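From: Ourania Tzavaras
To: Household Automation discussion list
Date: January 23, 2020
Subject: Re: Clearing a counter, and what we may claim for it

Dear colleagues,

I am replying to the message from Ovidiu Zamfir, the relevant part of which is kept here for those who joined the list this month.

> The Romley group has now asked twice whether a two-armed machine
> can be trusted with ordinary kitchen work, meaning dishes, cutlery
> and leftover food on a counter. My own view is that we should say
> yes, with conditions. The simulated trials at Gillies reached
> 2,000 runs before the holidays, and Markos Xenos reports that the
> arms now find the counter without help in nearly all of them. If
> we wait for every case to be covered, we will still be waiting
> when the next call for proposals closes.
>
> I would also ask whether we need the person in the model at all.
> It slows the runs, and the task is the counter.

I have discussed both points with Fotis Katsaros and with the Watari office. What follows is the position of the evaluation group, and members are welcome to object to it on the list.

On the first point, we do not support a general "yes." Reaching a counter is a matter of planning a path, and that part of the work is well understood. Household work begins once the arm gets there. A fork lying flat on stone offers very little to hold. A shallow bowl must be taken by the rim or from beneath, and either choice affects how it may be set down again. The layout used in the current set of trials shows the cutlery case.

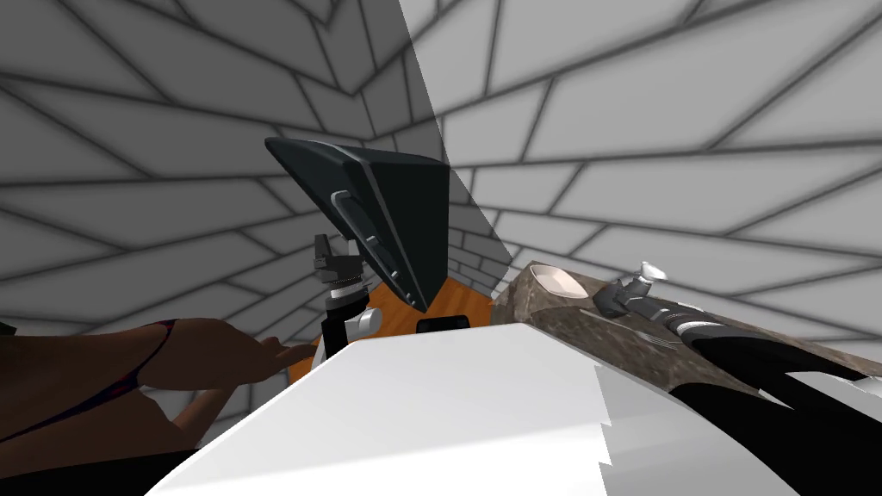
Simulated kitchen trial: bowl and fork on the granite counter, with a person's hand near the other arm.

The trial notes circulated by Mr. Xenos record success when the gripper closes on an object and lifts it clear of the surface. We consider this too generous. A person who asks for the counter to be cleared expects the fork to arrive in the sink or the drawer, and expects the bowl to arrive in one piece. We propose that a run be counted only when the object has been released in the correct place and the arm has withdrawn. Of the 100 runs that Mr. Katsaros scored again under this rule, 11 passed. The figure is low, but it tells a prospective user far more than the one it replaces.

Food is a separate matter and should be reported separately. A rounded item may roll when touched, and a grip firm enough for a dish may be too firm for bread.
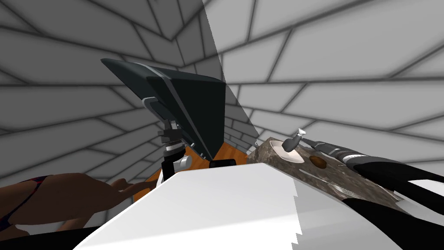

We also ask that results for food and for tableware no longer be averaged together. A machine that handles one and fails at the other is of limited use in a home, and a single combined score hides this from the reader.

On the second point, we recommend that the person remain in the model. Kitchens are shared rooms. People reach across tables, lean on counters and leave their hands where a machine does not expect them. If the runs are slow with a person present, that slowness is itself a finding, and the report should state it. Imen took the opposite course in its shop-floor study, where workers were kept behind a barrier, and its authors were careful to say that their results did not extend to open rooms. We should be equally careful.

The group therefore proposes the following wording for the reply to Romley: "Two-armed systems can perform parts of common kitchen tasks in simulation. We do not yet have evidence that they can complete such tasks dependably in an occupied home." Spyros Sarantis has asked for a stronger second sentence and may wish to write to the list himself.

There remain 2 items on which we need a decision before the reply goes out: the new scoring rule, and who will rescore the remaining runs. Mr. Katsaros can take a share of that work but not all of it. Offers of help should be sent to him directly - please copy the list so that the same runs are not scored twice.

With regards,

Ourania Tzavaras
for the evaluation group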